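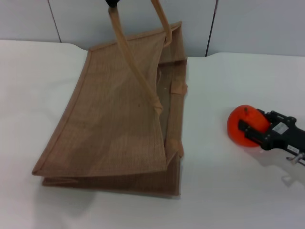
10/3/18

Notes on jute bags, mainly for my own reference, since I have now answered the same three questions by email more than once.

The household owns four of them. All are natural jute with side gussets, and all came from the same order. Two are used for groceries, one holds library books, and one stays in the car. Before these I used cotton totes, which fold smaller and wash easily but have no structure. A cotton tote set down on a kitchen floor releases its contents. A gusseted jute bag usually stays up if there is something heavy in the bottom.

**Fabric**

Jute is a bast fiber, taken from the stem of the plant. It is strong in tension and has very little stretch. It is weaker when wet and it does not like being creased in the same place over and over. The yarns at a crease go first, then the weave opens, and from then on the crease is a hole in waiting.

Many jute bags have a thin film bonded to the inside face. The film stiffens the panel and keeps grit from sifting through. It also stops the bag from breathing, so a bag put away damp stays damp. If the film starts to flake, I brush out what is loose and leave the rest alone. Peeling it pulls fibers with it.

**Handles**

I prefer rope to webbing. Rope is kinder to the hand at low weight and worse at high weight, where it concentrates the load on a narrow line across the fingers. The crossover for me is somewhere short of a full load of cans. Past that I carry the bag over the forearm.

The handle itself is rarely what fails. The attachment is. Check these before buying:

- Where the cord meets the panel, pull it sideways as well as up. Sideways is how it gets loaded when you lift a bag by one handle.
- Look at the reverse of the panel for a backing patch. Bare jute behind a stitched attachment will tear along the weave.
- Compare the two handles for length. A mismatch of an inch is enough to make the bag hang crooked.

I lift by both handles together. Ifeoma Yusuf lifts by one, always the same one, and her bag now has a visible lean. She does not regard this as a problem.

**Binding and seams**

A bound edge is worth paying for. Jute frays quickly when cut, and a raw seam allowance on the inside will shed into everything. On bags where the binding wraps the outside of the seam, the corners are the weak spot, as several layers meet there and home sewing machines (and some factory ones) skip stitches going over them.

My repair for a skipped corner is a backstitch by hand in waxed thread, using a size 18 needle and a thimble. Four stitches past the damage in each direction. Do not pull the thread hard. The yarns are coarse and a tight stitch will slide between them and cut.

**Cleaning**

I do not machine wash these. The label on mine says spot clean only, and Kelechi Omoregie tested the alternative in December with a bag from the same order. It came out smaller, limp, and covered in fuzz, and the film had separated along both gussets. He keeps clothespins in it now.

Procedure:

1. Empty the bag and lay it on its side on a table. Onion skins collect in the gusset folds and will not come out with the bag upright.
2. Brush inside and out with a dry, medium bristle brush, following the weave.
3. For marks, use a cloth wrung out in cold water with a drop of dish soap. Blot. Rubbing raises fibers and leaves a pale patch larger than the stain.
4. Turn the bag onto the other side and repeat.
5. Dry it open, in the shade, with air on all sides. Direct sun will change the color unevenly.

Oil stains I cover with cornstarch overnight and brush off. This works on fresh oil. On old oil it has done nothing I could measure.

**Smell**

New jute smells of the oil used in processing the fiber. Hanging the bag outdoors under cover fixes it. Mine took four days. Rakiya Danladi put baking soda in hers and was still finding it in the seams weeks later.

**Storage**

Flat, along the factory folds for the gussets, with the handles laid on top of the panel and never tucked inside, where they press a ridge into the fabric. I keep mine on the closet shelf. Stacking is fine. Hanging by the handles is also fine if the bag is empty.

Still to do: restitch the lower corner on the library bag and find out whether the waxed thread comes in a lighter brown.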